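Burnavlow revises bench cable guidance and adds two lengths to Jara range

22 Apr 2020

Burnavlow, the maker of low-voltage cable and cable fittings, has issued a revised edition of its guidance on routing cables across work surfaces, together with two additional lengths in the Jara flexible cable range. Both are available to trade customers from today.

The guidance, first issued under the title Basance, deals with thin signal and supply cables used on benches, counters and desks. It replaces the previous edition in full. Installers working to the earlier text may finish jobs already quoted, but new quotations should refer to the revised clauses.

The main change concerns bend radius. The earlier edition gave a single minimum value for all cables in the range. The revised edition separates fixed runs from moving runs and sets a larger radius for the latter. A moving run is defined as any run in which one end changes position in normal use, including runs to hinged lids, sliding trays and adjustable lamps.

Clause 4 has been rewritten to cover strain relief. A cable leaving a fitting must now be held at a point between the fitting and the first bend, and the fixing must not flatten the outer jacket. Ties may be used on fixed runs. On moving runs a strap or moulded clip is preferred, as a tie pulled tight by hand tends to mark the jacket.
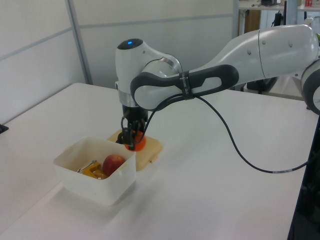
Slack is treated separately. The revised text asks that spare length be left as one open loop and kept away from the front edge of the work surface. Coiling the spare length tightly and tying it off is no longer accepted for moving runs, though it remains acceptable for fixed runs where the coil can be placed underneath.

Labelling requirements are unchanged, with one exception. Labels must be fitted at both ends of any run that passes over an edge or through a grommet. Wrap-round and flag labels are both permitted.

"Most of the questions we receive are about the last metre of cable, where it reaches the equipment," said Dionysis Deligiannis, technical manager at Burnavlow. "The old wording was written for wall and trunking work and was then stretched to cover benches. The new clauses start from the bench."

The revised limits follow flex testing carried out in February on samples from the Jara range. Each sample was cycled 4,000 times at the new minimum radius and checked for conductor resistance and jacket wear every 400 cycles. The test method and full results are printed as an annex to the guidance.

The new Jara lengths are 2 m and 4 m. Both use the same conductor, jacket and connectors as the existing lengths and carry the same ratings. They are supplied in black only. Existing part numbers are not affected – the new lengths have been added at the end of the current sequence.

Plulomo, which distributes the range to trade counters, will hold stock of both lengths. Printed copies of the guidance will be sent with the first order placed by each account and can also be requested separately at no charge.

Technical enquiries should be addressed to the Burnavlow technical desk, quoting the clause number. Enquiries on price and delivery should go to Plulomo.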